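How a Drink Can Is Made and Made Again

Pick up an empty drink can and it hardly weighs anything. The wall is thinner than most cardboard, yet a full can does not burst when you drop it in a backpack, and you can stack a lot of them on top of each other in a store. This page explains what cans are made of, how they get their shape, and where they go after you put them in the recycling bin.

What is a can made of?

Most drink cans are made of aluminum. Aluminum is a metal. It is light, it does not rust the way iron does, and it can be rolled into very thin sheets without cracking.

Aluminum starts out as a reddish rock called bauxite. Bauxite is dug out of the ground, mostly in warm parts of the world. The rock is crushed and treated with chemicals until a white powder is left. The powder is called alumina, and it looks a bit like table salt. To get metal out of it, factories put it into a hot bath and run a very strong electric current through it. The aluminum sinks to the bottom as a liquid and is drawn off.

This last step uses a great deal of electricity. Remember that, because it comes up again when we get to recycling.

From sheet to cup

A can factory does not start with rock. It buys aluminum in giant rolls, called coils. One end of the coil is fed into a machine that stamps out circles and presses each one into a shallow cup, like a metal dish with short sides.

The cup is then pushed through a set of rings. Each ring is a little tighter than the one before. As the cup goes through, its walls are squeezed thinner and pulled taller. No metal is added. If you have ever rolled a ball of clay into a long snake, you have done something similar: the same amount of clay, but a new shape.

At the end of this step the bottom of the can is pushed inward to make a dome. Turn a can over and you can feel it. The dome helps the thin metal stand up to the pressure inside. A flat bottom would bulge out, and the can would wobble on the table. Bridges and old church ceilings use curved shapes too, because a curve spreads a push over a wider area.
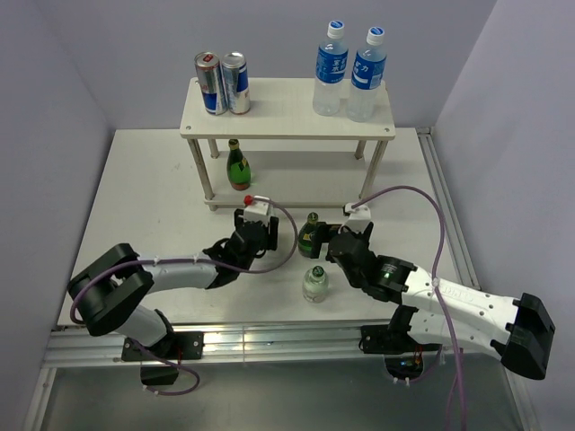
Washing and painting

The machines that shape cans use oil and water to keep things moving smoothly, so every can has to be washed and dried afterward. Then it is printed. Cans are printed while they are still empty and have no lids. They spin against a soft roller that carries all the colors of the design, and the whole picture goes on in one turn. A printer can leave parts of the can without solid ink so that the silver metal shows.

The inside gets a coating as well. It is sprayed on and baked until it is hard. You can't see it, but it keeps the drink from touching the metal. Many drinks are acidic, and without the coating they would slowly eat into the aluminum and pick up a metal taste.

Why does the top get narrow?

Look at the top of a can and you will see that it is smaller than the middle. Bending the walls in like this is called necking. It means the lid can be smaller, and the lid is the thickest part of the can. A smaller lid saves metal. On one can the saving is tiny, but a factory makes cans all day and all night.

Lids are made separately, often in a different building. The tab is held on by a small bump in the lid itself, which is pressed flat to make a rivet. The opening is not cut all the way through. A thin line is scratched into the metal, and when you lift the tab, the metal tears along the line.

Filling

The finished cans travel to the place where the drink is made. They are rinsed, filled and closed within moments. The edge of the lid and the edge of the can are folded over each other twice. This double fold is called a seam. If the drink is fizzy, the gas in it pushes out on the walls and makes the can stiff. That is why a full can feels hard and an empty one can be crushed with your hand.

What happens after you drink it?

In the town of Stekholm, empty cans go into the yellow bins and a truck takes them to the Irkel sorting center. There, the trash is moved along on a belt. A strong magnet pulls out the steel cans first. Aluminum does not stick to a magnet, so it needs another method. A spinning set of magnets under the end of the belt makes small electric currents in the aluminum, and these push the cans forward so that they jump over a gap. Paper and plastic just drop down.

The cans are pressed into blocks called bales. At the melting plant the bales are shredded, and hot air removes the paint. Then the pieces are melted in a furnace, poured into large slabs, and rolled into sheet again. The sheet can go back to a can factory.

Melting old cans takes far less energy than making new aluminum from rock. The metal does not wear out, either. The aluminum in a can may have been part of another can before.

Try it yourself

You need 2 empty cans, a fridge magnet and a bowl of water.

Hold the magnet against the side of each can. Does it stick? If it does, the can is steel.

Lay one can on its side in the water and let it fill slowly. Watch when it starts to sink.

Don't cut the cans open. The edges are very sharp.

Words to know

Bauxite: the rock that aluminum comes from.
Coil: a long sheet of metal wound into a roll.
Seam: the fold that joins the lid to the can.
Bale: a block of pressed cans, ready to be melted.

Page last updated March 24, 2026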